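Home Projects Reports People Contact

Student Project Reports: Robotics Laboratory

Loss of Grasp and Protective Stops in a Bin-Picking Cell

By Tatsuya Ikeda
Posted in March
4 comments | 11 shares

Summary

This report covers a recurring fault in the bin-picking cell used for the Virkell project. During an unattended block of trials the robot entered a protective stop while moving inside the bin, and the control program then recorded the interrupted picks as successful. The report describes how the fault was found, what caused it, and which changes were made before testing resumed.

Background

The Virkell project studies how an arm can clear a bin of mixed household and workshop items without a model of each item. The plan called for 2,253 pick attempts under one fixed set of speed and force limits. The picking software, named Sugiyama within the group, selects a grasp point from a depth image and sends a target pose to the arm. A second program, Ulard, logs the result of each attempt.

The KUKA arm reaches into a gray bin held by clamps at its rim. The cables for the end effector are carried on the outside of the arm and form a loop beside the orange joint. The length of this loop was set during assembly with the arm in its home position. It was not checked again at the low, strongly bent poses needed to reach items on the bin floor, such as the white scoop, the slender utensils and the roll of tape.

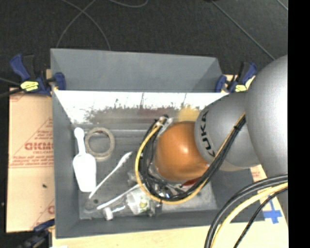
Description of the Fault

The first stop was noticed at 7:40 in the morning, when the arm was found halted inside the bin with its brakes applied. The controller reported that the external torque limit had been exceeded on one joint. No person was inside the marked area and no damage to the arm was found.

On review, the Ulard log held 2,208 attempts with a complete record. The remaining attempts had either not been run or had been written without a final force reading. More seriously, 182 of the complete records were marked as successful although the arm had stopped before the lift. These entries had been included in an early progress figure presented to our adviser, and that figure was withdrawn.

Cause

Two separate causes were identified.

The first was mechanical. When the wrist turned past a certain angle at low height, the cable loop tightened and pulled against the joint. The controller read this pull as contact with an obstacle and stopped the arm as it was designed to do. The stop was reproduced in manual mode at reduced speed with the bin removed, which ruled out contact with the wall or the items.

The second was in the software. Ulard judged a grasp by the last value received from the gripper. After a protective stop no new value arrived, and the program reused the one from the previous attempt. A good pick followed by a stop was therefore counted as two good picks.

Corrective Measures

The cable bundle was given more slack and tied again at a different point on the arm. Wrist rotation below the rim of the bin is now limited in Sugiyama. Ulard discards any gripper value older than 2,000 milliseconds and writes a separate code for a protective stop. Automatic restart has been disabled, and a stop must be cleared by an operator at the cell.

All trials from the affected block will be repeated. The written procedure, kept in the Brusitz folder on the group drive, now requires a cable check at the four lowest corner poses before each session.

Remaining Work

The angle limit makes some items close to the bin wall harder to reach, and the effect on the overall pick rate has not yet been measured. A shorter cable route has been proposed to the laboratory supervisor and is awaiting approval.

Previous report | Next report | Back to list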